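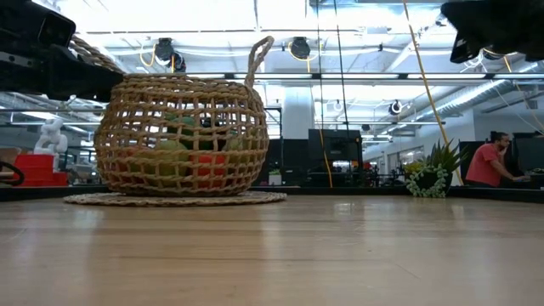 Basket and grippers at one of the two-armed benches.

I have a soft spot for the fruit. Visitors do too. They come to look at a two-armed cell and within a minute they're talking about the basket, or asking if the limes are real, and the pair of grippers that cost more than my car gets treated like the help.

I've kept cells like this running for long enough to hold one firm opinion: most of what people call a bad robot is a bad bench. The arm gets the blame because the arm moves. When a grasp drifts a little to the left over a week, the first meeting is always about the software. The second meeting is about the software too. Somewhere near the third, a person with a hex key in her pocket goes down and leans on the frame, and it leans back.

At Pledside, where I spent my formative years being wrong about this, that person was Domenica Bachmann. She kept a paper notebook for every cell, and the entries were dull enough to put you under. Mount bolts checked. Finger pads swapped, left only. Cable tie moved up one rail. The engineers thought the notebooks were charming, like a sundial. Then a cell we called Zanley began dropping one grasp in five, always with the right arm, and after two days of clever theories Domenica turned back a few pages and found that the right arm had been remounted in June and never recalibrated. The fix took less time than the apology. (There was no apology.)

My complaint is that upkeep has no standing. A new grasping policy gets a name, a slide and a round of applause. A retightened shoulder mount gets a shrug, and only if you bring it up at lunch. I once put in a request for 109 replacement finger pads and was asked what the research question was. The research question was whether we'd like to keep picking things up.

Cables are where it gets personal. Every arm has a bundle hanging off its base, and every bundle is a record of decisions made by people in a hurry. Too tight and the connector works loose at full reach. Too slack and the loop finds something to catch on, generally while you're showing the cell to a guest. Hauwa Danladi, who has better habits than I do, runs each arm through its full range by hand, power off, before she'll let anyone start a session. It's slow, and it's tedious to watch. Her cells are also the ones people try to book.
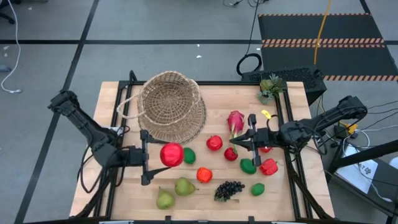

How often should a bench cell be recalibrated?
Every time something that holds an arm or a camera has been loosened, bumped or moved, and otherwise on whatever fixed schedule you'll really keep.

I notice that the second half of that answer makes people unhappy. They want a number. Asanka Dissanayake used to give them one, 80 hours, with such confidence that it ended up in a manual. He told me later he'd picked it because it was two work weeks and easy to remember. I think that's a perfectly respectable way to arrive at a maintenance interval, and better than most I've seen defended with a graph.

What I'd like is modest. Put the upkeep log next to the results, same folder, same font. If the pads were changed halfway through a run, say so where people can read it. And when the arm starts missing, go and lean on the frame before you call the meeting. Bring your own hex key – the one that lives on the bench has been missing since before I started.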